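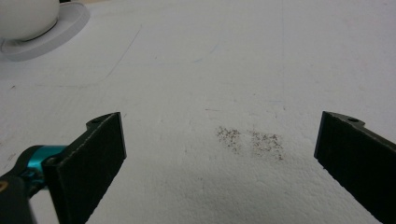

Talldale, atelier préhension – fiche matériel

Pince à main Utitz, doigts plats : notre retour après la panne de février

On adore cette pince. Deux doigts plats à face noire un peu pelucheuse, une articulation turquoise qu'on repère de loin, et une prise en main qui s'apprend en une matinée. C'est l'outil le plus emprunté de l'atelier, et c'est bien pour ça que le défaut de février nous a tant occupés !

Le symptôme : au bout de 2375 cycles, la pince gauche s'est mise à se refermer de travers. Le doigt touchait par le haut, puis l'objet filait vers le bas. Aucun message d'erreur, la position lue restait parfaite. Il a fallu tout démonter pour trouver la cause : des grains très fins passés dans l'axe de l'articulation, qui avaient creusé la bague. Avec les poudres et les petites graines, le risque est bien réel.

Antunes nous a fourni une bague fermée, montée depuis sur les 4 pinces du parc. Le changement est superbe, le mouvement est redevenu franc d'un bout à l'autre.

À faire avant chaque emprunt :
Ouvrir et fermer 5 fois à vide en écoutant l'articulation.
Souffler l'axe à la poire (pas d'air comprimé, il pousse les grains vers l'intérieur).
Vérifier que les deux doigts se touchent sur toute leur hauteur.

Si un doigt accroche, on débranche et on pose la pince dans le bac Deltby. Forcer à la main abîme la tringlerie, et un doigt qui se libère d'un coup pince vraiment fort.

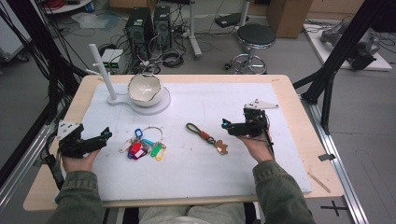 Peut-on continuer à travailler si une seule des deux pinces accroche ?
Il vaut mieux tout arrêter et échanger la pince fautive, puis refaire le contrôle à vide sur les deux avant de reprendre.

Bague de rechange : tiroir 50, avec la clé. Pensez à noter le compteur de cycles au moment du remplacement.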